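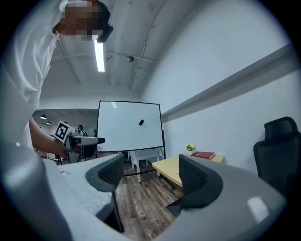

One of the units in use, marker cube up, as seen from the other one

Arm drops the board on replay, but only for some takes. Width reads zero while we're clearly holding something?

posted by pinchpoint_predport

We have two Zolavow hand-held grippers, a Contreras arm with the matching fingers bolted on, and a growing collection of dents in the floor under it.

The task could not be duller. A person picks up a thin board, carries it over to the table, and puts it down. We record that with the hand-helds, run the recordings through Bilter, and then, before anybody trains anything on them, we play a few back on the arm to see whether they make sense. Most do. The arm goes to the right place, closes, lifts, travels, opens. You could set a cup of coffee next to it, although we have a rule about that now.

On the bad takes it goes to the right place, closes, keeps closing, thinks about what it has done, throws an over-force fault and lets go. The Contreras opens its fingers on that fault, which I assume seemed like a good idea to someone who wasn't standing under it. The board comes down from whatever height the arm had reached by then. On one occasion that was over my foot. It's a light board and I'm fine, thank you, but the next job on the list uses something heavier and I'd like to keep wearing the same size shoe on both sides.

We have 144 takes. I went through the lot with the width plot open, and 36 of them do the same strange thing: from the moment the board is gripped, the opening width says zero. Flat zero, jaws shut, nothing in them. In the video from the same take the board is right there between the pads. On the good takes the width settles a little above zero while the board is held, as you'd hope.

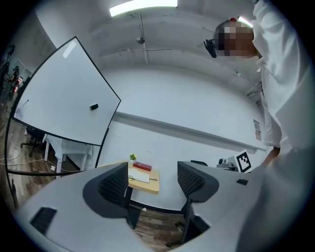

Zolavow Users, Predport | Recording Team

Things I have already tried, so you can skip them:

Swapped the cable. No change.

Swapped which hand holds which unit. The bad takes come from both units, so I can't blame the one with the scuffed housing, much as everybody wanted to.

Checked the camera position tracking. The paths are good. The arm ends up where the hand was. It's only the width that's wrong.

Ran the Bilter conversion again from scratch on a different machine. Same takes bad, same takes good, which at least means it's consistent.

Cleaned the pads. They were disgusting, so that was worth doing anyway, but no change.

The bad takes aren't scattered, by the way. They come in runs. A string of good ones, then a run of bad ones, then good again. I thought it was the time of day for a while, because one run started right after lunch. Then I found one that started mid-morning and had to throw out my theory about sandwiches.

Does anyone know what makes the width go to zero with something in the jaws? And is there a way to stop the arm from opening on that fault? I've looked through the settings and found a page for changing the color of the status light, which was a comfort.

posted by torquewrench_and_tea

Sounds like lighting. We had problems with our rig under fluorescent tubes and it all went away when we moved to a room with windows. Also update the firmware if you haven't, they fix a lot in every release and don't write half of it down.

If it still does it after that I would send the unit back. Ours was replaced without any fuss, although that was for a cracked trigger.

As for the dropping, we put a yoga mat under ours.

posted by slow_jaws

It isn't the lighting. The width on a Zolavow comes from a sensor on the finger slide, and it would read the same in a coal cellar. Firmware I'd leave alone until you know what's going on, or you'll have one more thing that changed.

The runs are your clue. Something is getting set at the start of each run and staying set. On these units the thing that gets set is the zero. When you power one on, it takes wherever the fingers are at that moment and calls it closed. The quick start sheet tells you to let the jaws close fully, empty, before pressing the button. Everybody reads that on the first day and never again.

So my guess is that someone is switching the unit on with the board in the jaws. It happens at battery changes. You've got the board in the grip, the unit beeps at you, you swap the battery with your free hand because putting the board down means walking back to the table, and you switch it on again. From then on, "holding the board" is zero. Everything in that session is short by the thickness of the board.

Your hand-held doesn't care, because your hand is doing the holding. The arm cares a lot. Its own zero was taken properly, so when the recording says zero it tries to bring the pads together with a board in between. The soft fingers will give a bit and then they stop giving, and there's your fault.

You can prove it from data you already have. Don't look at the converted width, look at the raw one. After the board has been put down and the jaws have closed on nothing, the raw value in a bad take should go below zero. Bilter cuts off anything negative and writes zero instead, without so much as a warning. I've complained about this. It's there to tidy up sensor noise, and it tidies away the only evidence as well.

If the raw value does go negative, and by the same amount through a whole run, you can add that amount back and keep the takes. If it goes negative by a different amount every time, I'm wrong and you have a slipping sensor, in which case the advice above about sending it back starts to look better.

On the dropping: there is a setting, but it's under the tool and not under faults. Look for what the fingers do on a protective stop and set it to hold. Think before you do that, though. Hold means hold, including if what it's holding is a thumb. Ours is set to hold and there's a rule that no hands go near the fingers during playback, and we have the manual release taped to the stand where people can reach it. If you can't get people to keep their hands out, leave it on open and buy the yoga mat. Keep the lift low during test playback either way. You don't need it at shoulder height to find out whether the width is wrong.

posted by pinchpoint_predport

Back with results, and some apologizing to do to the scuffed unit.

slow_jaws had it. I pulled the raw width for the bad takes and every one of them goes negative once the board is down and the jaws come together. Around 2 millimeters below zero, and steady all through each run. I then measured the board, which I could have done at any point in this whole business, and it came out the same within what my cheap calipers can tell me.

I also asked the team whether anybody had been swapping batteries with the board still in the jaws. There was a silence of the kind you get when you ask who finished the milk. Then it came out that all of us had, me included. I have video of myself doing it, or at least of the part right after, where the take starts with the board already gripped and the width sitting at a proud, clean zero. 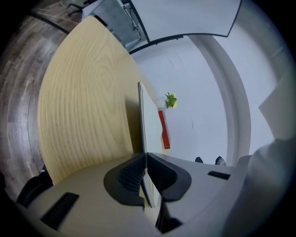

The check I should have had from the start is to look at what the width reads at the beginning of a take when the jaws are holding something. If the recording says closed and the camera says otherwise, one of them is lying, and the camera has less reason to. It's now a small script that runs before Bilter gets its hands on anything. It refuses the take if the raw width ever drops more than a hair below zero, and it prints the take name in capitals, because we are people who need capitals.

For the old takes I shifted the raw width up by the offset for each run, converted again, and played back a handful of the repaired ones at a low lift with everyone standing well clear. The arm closed on the board, held it, carried it, put it down. I did it again with the board swapped for a piece of foam in case the shift had gone the wrong way, and that was fine too. I haven't played back all of the repaired ones and I'm not going to claim they're all good. A couple have the board going in crooked, but I think that's the person and not the math.

We changed the routine as well. Battery changes happen at the table. Board down, jaws shut and empty, power on, open and close once, look at the number. It adds a little time and a certain amount of sighing. There's a strip of tape on each unit that says EMPTY, and visitors assume it means the battery.

The protective stop setting was exactly where slow_jaws said, on a page I had scrolled past more than once. We've left it on open for now. I put it to the team and we agreed that between dropping a light board and hanging on to a finger, we'd sooner drop the board. When the heavier part comes in we'll have to think again, probably with a catch tray under the path and a line on the floor.

To torquewrench_and_tea, thank you for the yoga mat idea. It's under the arm now. It's purple, and it works well enough that I've stopped flinching.

One thing I still don't know is whether Bilter can be told not to clip the negative values. I found an option that sounds like it ought to do that, turned it on, and got a converted file with no width in it at all. If anyone has that working I'd like to see your settings.

posted by slow_jaws

Same here with that option, it strips the channel. I keep a copy of the raw width next to the converted file and compare the two. Ugly, but you only have to write it once.

And do the power-on check on the arm side too. Those fingers can be zeroed on a board just as easily, and then you'd get the opposite problem, with a grip that's too loose and nothing tripping to tell you.

Last updated: January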